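Sealing gaps between cobblestones next to a wooden step
Home and Garden Help > Outdoor paving
Asked by Kimutai Ogola, 11/26/25

Hello to all. I have a small yard behind my house in Ploviseck, paved with old cobblestones by the previous owner. In June I lifted a strip of stones near the back door to repair a drain, and I put them back in the same bed of sand. Now the joints in this strip are losing their sand after each strong rain, and three stones are moving under the foot. The rest of the yard is stable.

I swept in new sand two times. I used the kiln-dried kind from Huttunen, one bag each time, and I paid 4 euros for a bag. It looked good for two weeks and then it was gone again. The strip is 179 cm long, so it is not a big job, but I would like to do it only one more time.

My neighbor recommends to fill everything with mortar. The man in the shop recommends a resin jointing product called Mastik, which is much more expensive. I do not know whom I should believe. The joints are quite wide, in some places I can put my thumb in.

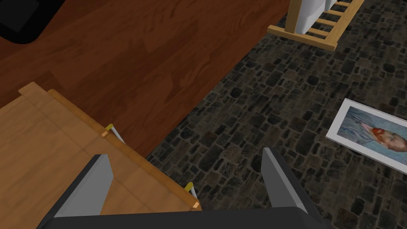 Can I put mortar only in the joints, when the stones are lying on sand?

It usually cracks. The sand below continues to move a little, the mortar cannot follow, and after one winter there are loose pieces which you must pick out by hand. Mortar joints belong to stones that are set on a concrete base.

I would also like to know if I must lift the stones again before I do anything with the joints. Thank you in advance, and excuse my English, I learned the building words from the packages.

Gravelfoot
Member since a long time, 424 posts

The joint paragraph you have there is correct, so leave the mortar. Your problem is below the stones. When you repaired the drain you dug a trench, and the filling in this trench was probably not compacted in layers. The water goes down there and takes the fine sand with it.

I would lift the strip again. Take out the bedding sand and look at what is under it. If you can push a screwdriver in easily, it is too soft. Fill with crushed stone in thin layers and tamp each layer well. Then comes the bedding, and for wide joints I prefer fine crushed stone instead of round sand, also for the joints themselves. The grains have corners and they lock together. Set the stones a little higher than the old ones, and knock them down with a rubber hammer to the same level.

Check also the pipe connection while you are there. A leaking joint in a drain will wash out any filling, the good one too.

paula_k
New member

just use the resin, we did it on our terrace and no weeds at all. Kikport has it cheaper in the spring

Gravelfoot

Resin on moving stones will break the same as mortar does, only it costs more. First the base, then you can think about resin. And please read on the bag which joint width and depth it needs.

Kimutai Ogola

Thank you both. I tried the screwdriver today beside the door and it went in to the handle, so I will lift the strip. The builders' yard offers me a ton bag of crushed stone, but it is too much for me. I will ask for small bags and write again when the stones are back.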